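Spending the money slowly: a talk with the equipment buyer at Woller

The person who buys equipment for Woller keeps the kettle on all day, and I had two cups before we got anywhere near robots. Her first budget, she told me, had one line for the arm and nothing else at all. "I was so proud of it," she said, laughing. "Then the quote came back from Rokitz and there were 16 lines on it, and I'd thought of 4!"

Fingers, cables, mounting, training days, a spare set of pads (she is firm about the pads) all had to go somewhere. These days she puts 20 percent on top of any quote, and she won't sign until the team has tried the job in simulation, starting with the plainest pick they can set up.

"One arm, one little cube on a bare floor," she said. "People want to see the whole line running, and I understand that, I do, but I want to see the gripper come down over one cube first. You learn so much about reach and finger width, and it costs us a few afternoons."

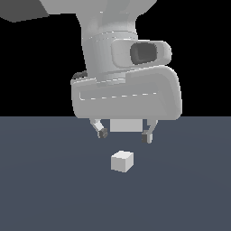
Planning for next year

The next purchase is for the Monness site, and she has given herself 9 months for it. Kohlhase has offered a lease, and she's tempted, though she'd like the service terms spelled out before June. "I've been told I'm slow," she said, topping up my cup. "Well, I am slow. The Monness people can call me any time and ask how it's going, and they do."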